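Corrections workbench, December. Morning notes, started 8:40.

Picked up the Tarham libel file again. The story ran on the front page of the local section and said the council had paid Somix for drainage work in Getville before the contract was signed. Somix's lawyers sent a letter of complaint the same afternoon. They want a retraction, an apology in the same position on the page, and the online version taken down. They say they will sue if they don't get all of it.

Went through the letter line by line against the published text. It runs to 13 numbered complaints. Most are the same point made again with different wording. 2 of them matter: the payment date, and the sentence that says the firm "knew" there was no signed contract. The rest is about tone and headline size.

Payment date first. The council ledger is a public document and we have the copy we worked from, 138 pages, saved in the shared folder under Oyewole (that was the name of the original records request, kept it so the links don't break). The entry is on the page we cited. The date matches what we printed. I checked the scan against the downloaded version as well and they agree.

"Knew" is weaker. Our notes have a source saying the firm was told the contract was still with the legal department. Told by phone, no email. The sentence should have said "was told", with the source described. I have marked it for a clarification and sent the wording upstairs. 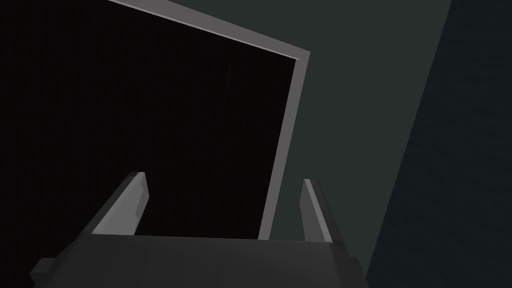
Does a clarification count as admitting the story was wrong?

It corrects one sentence and leaves the rest standing, and the note at the foot of the article will say which sentence was changed. A retraction would withdraw the whole report, and the ledger gives us no grounds for that.

Right of reply: we emailed the firm at 11:15 the day before publication and gave them until 5 p.m. The letter says they never had a fair chance to answer. I have the sent copy but no read receipt. Asked IT for the mail server log – waiting. Next time phone as well and write down the time of the call.

Also found that the web version was edited after it went up. Someone fixed a spelling in paragraph four and the change log is blank. Harmless, but it will look bad if this goes further. Restored the log entry by hand with a note saying when I did it.

Archive search for earlier stories on the same contract gave 400 hits, nearly all of them meeting listings. Filtered out the listings and put what was left in the file.

Still to do:
Server log from IT
Second look at the headline with the lawyer
Ask the source if the phone call can be confirmed by anyone else
Keep all drafts, delete nothing

Stopped at 4:30. File is in the usual drawer, copy on the shared drive.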